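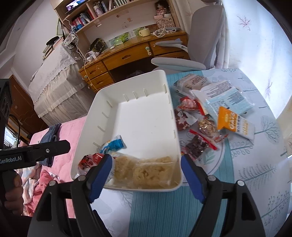 Hand-held gripper, pair

I put off buying these for most of the spring, so let me save you some of the dithering! We sell the Mulari as a pair, left and right, and I'd budget for both from the start. Plenty of people order one in April and come back for the other – and then they pay shipping twice.

The pair is $458. Spare jaw pads are $50 a set, and if you're planning to run sessions every day, please put a second set in the budget now. The Gorkell carry case is $78 (nice, but a padded toolbox does fine). Extended cover is $89 a pair and I'd only take it if several people will be sharing.

For practice items, don't spend anything. Raid the kitchen! Snack packets, bags of nuts, a box of oats and a plain plastic tray will keep a beginner busy for days, and soft bags are much harder to pick up neatly than you'd think.

Oh, and leave time for learning. My first afternoon was a mess – I'd plan on a week before you count any recordings as usable.

Orders placed by 22nd July go out with the next Purka shipment. For school or lab quotes, write to Juraj Machala on our sales desk and tell him how many pairs you need.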